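Wirmont open day, quick writeup

Back from Wirmont, July 2018. Typing this up on the train so excuse the state of it. Drove to Trurville first, wrong gate, missed the coffee. Kohei Hirose signed us in and walked us thru the desktop teardown area.
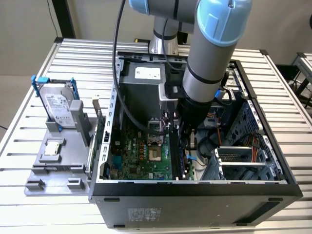
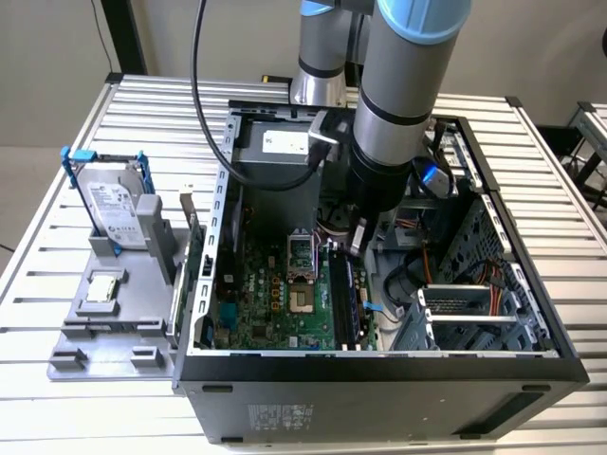
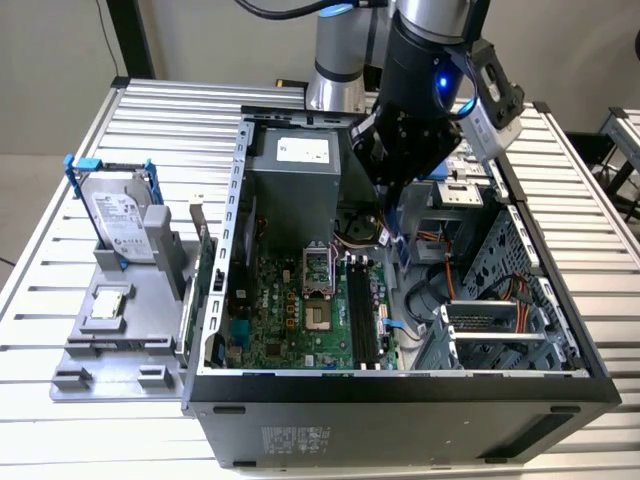
Teardown is the bit I came for. They get 435 old desktops a month from Kullholm, mostly office stuff, and 215 of those end up as parts. Side panel off, tower flat on its side, work from the top - same as I do at home, only my table is worse. All three shots have the CPU socket empty and the power supply still in, and I'd have gone the other way round, supply out first for the elbow room. Kohei says they argue about that too. Drives get wiped next door, on a rack from Sugiyama. No pictures in there.

Parts shelf was good. Memory sorted by size, drive rails in a tub, prices on masking tape. Bought 3 power cords and a fan I dont need.

Next one is in April. Parking is tight, use the back lot - and bring cash, the card reader was down.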